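Listas > Vecinos-Voicu > Archivo > Residuos y enseres

De: Tamara Nistor
Para: lista de vecinos de la Residencia Voicu
Asunto: Re: Retirada de enseres y envases en zonas comunes
Fecha: 23 de abril de 2021

Estimados vecinos:

En relación con la consulta remitida a esta lista por el señor Tannous, que se reproduce a continuación, la administración traslada las siguientes indicaciones.

> El señor Elias Tannous escribió:
> Ruego se aclare si los muebles que se dan de baja pueden bajarse al
> patio cualquier día o solo previa solicitud. En el portal 2 se han
> recibido instrucciones contradictorias. Pregunto asimismo si los
> envases ligeros siguen depositándose en el cuarto de contadores.

Primero. La retirada de muebles requiere solicitud previa a la empresa Lodeo, adjudicataria del servicio desde noviembre. La solicitud se presenta por escrito, con indicación de portal, piso y relación de enseres. No se admitirán depósitos en el patio sin número de aviso.

Segundo. El contrato vigente contempla 200 retiradas anuales para el conjunto de la residencia. Las que excedan de esa cifra se facturarán al solicitante conforme a la tarifa aprobada.

Tercero. Los envases ligeros dejarán de depositarse en el cuarto de contadores. Los nuevos contenedores, de 1,000 litros cada uno, se encuentran junto a la rampa del garaje. El cuarto deberá quedar despejado para la revisión de la instalación eléctrica, encomendada a Prollon.

Cuarto. Los muebles se entregarán vacíos y sin objetos en su superficie. Las latas, la loza y los restos de comida se separarán con anterioridad; la loza no se admite en el contenedor de vidrio.
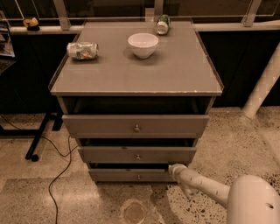

Cómoda gris con dos latas y un cuenco blanco sobre el tablero.

Quinto. Las reclamaciones sobre la facturación del ejercicio anterior se dirigirán a doña Smaranda Filip, con copia del recibo. Las relativas a llaves y accesos corresponden a don Aurel Cârstea.

Se ruega a los propietarios con viviendas arrendadas que den traslado de este mensaje a sus inquilinos.

Atentamente,

Tamara Nistor
Secretaría de la administración
Residencia Voicu

Contacto | © Residencia Voicu | Volver arriba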